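Sorting by Hand, Learning by Machine: Changes in the Sample Packing Group

Beginning in September, the sample packing group at Nistora will move part of its daily sorting to automated stations. The 23 members of the group have been told that no position will be removed this year. What will change is the content of the work, and staff in other departments have asked for an account of it.

Until now, each packer picked snack packages and placed them by type, for as many as 300 items in a shift. Under the new arrangement, packers will spend part of the day guiding hand-held grippers through the same motions, and those recordings will be used to prepare the stations. Small wrapped bars and crinkled pouches remain the hardest items to grasp, and Rochelle Nguyen-Tran, who supervises the group, has asked that they be given the most time.

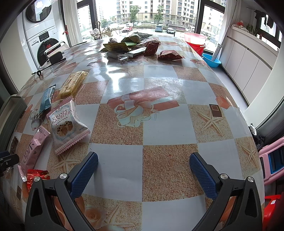
Hours, Pay and Training

Gripper sessions are limited to 40 minutes, followed by a change of task. Pay grades are unchanged. Packers who complete eight hours of training with Ketill Hjaltadóttir may apply for the new post of station attendant, which carries responsibility for clearing faults and checking mixed packs.

Several packers have raised concerns about wrist strain and about the use of recordings to judge individual speed. The company has agreed in writing that recordings will not be used in performance reviews - a point the staff council had pressed since spring. The question of wrist strain is still under review.

Comments may be sent to Paloma Iwasaki in the personnel office before the first station opens.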